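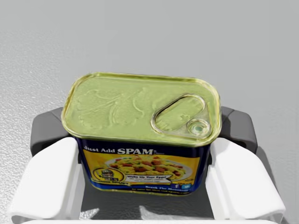

Temperature Stability of Pantry Storage in Student Housing
Project report, Building Environment module
Submitted Nov 3, 2021

Abstract

Air temperature was logged at 11 storage locations in Sárközi Hall over a period of 144 hours in August. The locations were kitchen cabinets, closets and shelves in which residents keep canned and dry food. Closets on interior walls gave the steadiest readings. Cabinets next to the oven and shelves on the west wall gave the widest daily swing. Cabinet height had a smaller effect than expected, and door position had a larger one.

1. Background

Canned meat, canned vegetables, rice, flour and cooking oil are usually described as shelf stable. The term covers safety under ordinary storage and does not mean that the product stays the same. Fats oxidize faster in warm conditions, canned vegetables soften, and flour in paper bags takes up moisture. The advice printed on most packages is to store in a cool, dry place, with no temperature given.

Student kitchens are small and the storage in them was mostly fitted for dishes. In Sárközi Hall the cabinets closest to the cooking area are also the ones residents use for food. The building has no mechanical cooling in the kitchens. The aim of the project was to find out how much the choice of location inside a single apartment affects the temperature of stored food, and whether any simple change would reduce the daily swing.

2. Method

2.1 Loggers

Nadis temperature loggers were borrowed from the department. Each logger records air temperature at a fixed interval, set here to 300 seconds. Before use, all loggers were left together in a closed foam box overnight and their readings were compared. One logger read consistently higher than the rest and was corrected by a constant offset in the spreadsheet. No logger was replaced during the test.

2.2 Locations

Locations were chosen to cover four types: upper kitchen cabinets, lower kitchen cabinets, open shelves and interior closets. The highest logger was placed 200 cm above the floor, on top of an upper cabinet. All loggers were placed at the back of the shelf, away from the door gap, and were kept clear of the wall by a strip of cardboard.

Stored food was left where it was. Residents were asked to cook and use the cabinets as normal and to write down when the oven was on. The oven notes were incomplete for two of the evenings, and those evenings were left out of the oven comparison in Section 3.2.

2.3 Reference bottle

Air temperature changes faster than the temperature of food. To estimate the difference, a sealed plastic bottle of water was placed in one upper cabinet with a probe through the cap. The bottle was used only as a rough stand-in for a can. Its thermal mass is similar, but the wall material is different and the heat transfer through the wall was not calculated.

2.4 Handling

Loggers were wiped before they were placed near food. Purell was tried first and left a residue on the display window, so a damp cloth and plain dish soap were used afterward. The change had no effect on the readings.

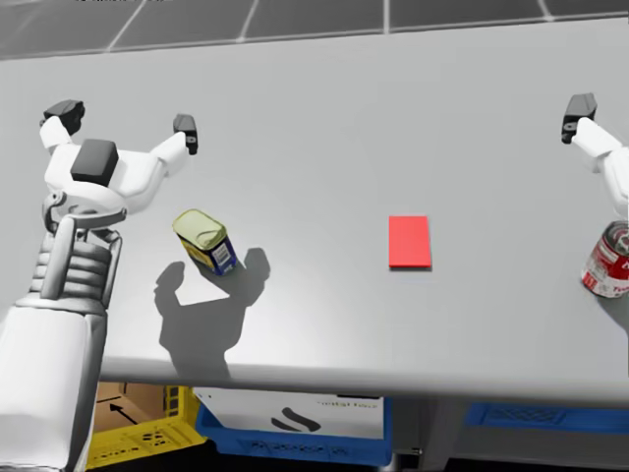
Figure 2. Light gray tabletop with white arm at left; dark gray floor tiles beyond.

3. Results

3.1 Location type

Interior closets had the smallest daily swing. In both closets the reading stayed within two degrees Celsius for the whole period. Lower cabinets came next, with the exception of the one beside the oven. Open shelves followed the room temperature closely and showed a short dip each time a window was opened in the evening.

The west wall shelf had the largest swing of any location. The reading began to climb in early afternoon and peaked shortly before sunset. The shelf is not in direct sun at any time of day, so the heat is assumed to come through the wall. Wall surface temperature was not measured.

3.2 Oven use

The lower cabinet beside the oven warmed by six degrees during a long baking session and took most of the night to return to its starting value. The upper cabinet over the counter also warmed, but it recovered sooner. Use of the stovetop alone gave a small rise that could not be separated from the general warming of the room.

3.3 Doors

Two upper cabinets of the same size and height were compared with the door closed and with the door left open. The closed cabinet lagged behind the room and had a lower peak. The open cabinet behaved like an open shelf. Residents reported that one of the doors does not stay shut, and the logger behind it shows this clearly, with a pattern that changes partway through the test.

3.4 Water bottle

The water temperature followed the cabinet air with a delay of several hours. Short peaks in the air reading did not appear in the water. The long rise after baking did appear, at a reduced height.

4. Discussion

The results apply to one building in warm weather. A winter test would probably give a different order, because the radiators are on the outside walls and would affect locations that were mild in August. The number of locations per type was too small for a statistical comparison, and none was attempted.

For oil, nuts and flour, the interior closet is the better choice. For canned goods the difference between most locations is small, and a closed cabinet away from the oven is sufficient. The cabinet beside the oven should be used for pans.

Humidity was part of the original plan. The Zista humidity sensors arrived after the logging period had ended and were tested only on the bench. They agreed with each other in still air. They have been left with the department, labeled, with the spare batteries in the same box.

5. Further work

The test should be repeated during the heating season with at least two loggers in each cabinet, one at the front and one at the back. The oven notes should be replaced by a logger on the oven door. A probe in the west wall would settle the question raised in Section 3.1, subject to permission from the housing office to drill.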